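About Plaltari

Plaltari looks after work surfaces. We clean, repair and refinish tables, benches and counters for schools, workshops, small laboratories and shared studios. If people lean on it, write on it, cut on it or slide things across it all day, we probably have a method for it.

The company was started by Murdo Leckie and Kavitha Rajan. Murdo had spent years fitting benches in school science rooms. Kavitha ran the supply store for a teaching lab and was the person who signed for new tables when the old ones were written off. Many of those tables had nothing wrong with them except marks. They began buying them back, cleaning them up and selling them on, and after the first year customers started asking if the same work could be done without moving the furniture.

Most of it can. We now do the larger part of our work on site, and the rest at our shop on Cowie Street.

What we work on

Light-colored tops make up most of our orders. White and off-white surfaces are popular because they keep a room bright and make small parts easy to find, but they show everything. A pale top in daily use picks up scuffs, fine scratches, specks and the odd stain.
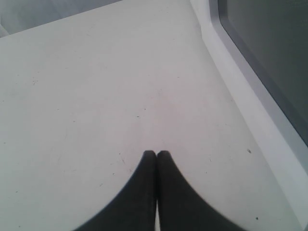

We sort marks into two groups before we quote. Surface marks sit on top of the finish and come off with the right cleaner and a soft pad. Set marks have gone into the finish, and those need polishing or, in a few cases, a new coat. A customer often can't tell one from the other, and from a photo we sometimes can't either, so we test a small patch first. The patch test is free and takes a few minutes.

Pinkish or tan discoloration gets its own line on our quote sheet. It can come from tape adhesive, marker, a spilled drink or a warm object left standing, and each of those is treated differently. If you know what was on the table, please tell us when you book.

How a job runs

Thaddäus Lanz handles bookings and site visits. He will ask for the size of each top, the material if you know it, and what the table is used for. Equipment that is fixed in place can stay where it is. We ask that anything portable be moved to one end or taken off, and we do the top in halves if there is nowhere else to put things.

The cleaning itself goes in this order: dry brush, damp wipe, spot work, full wash, dry, inspection under a low side light. The side light shows up specks and streaks that can't be seen from above. We go over the top again until we are satisfied with it or until we can tell you what will not come out.

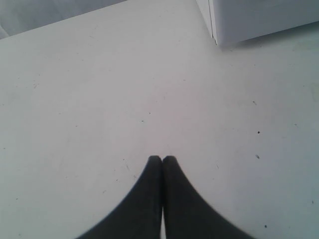 Pale tabletop with small dark specks and faint scuffs.

For regular customers we offer the Stikura plan, with 2 visits a year and a written record for each table. The record lists old marks that were left alone, so new ones can be spotted at the next visit. One of our longest-running plan customers is the Terkmont workshop building, where we began with the ground floor and now do all of the benches.

Who we are

Murdo Leckie, founder, repairs and refinishing
Kavitha Rajan, founder, purchasing and accounts
Thaddäus Lanz, bookings and site visits
Euan Geddes, cleaning crew lead
Archie Lennox, shop and deliveries

Our shop has 2300 square feet of floor space, including a drying room and storage for tops waiting to be collected. Tops can be dropped off at the rear door from 8 a.m. The shop closes for two weeks in January for stocktaking, and plan visits are scheduled around that.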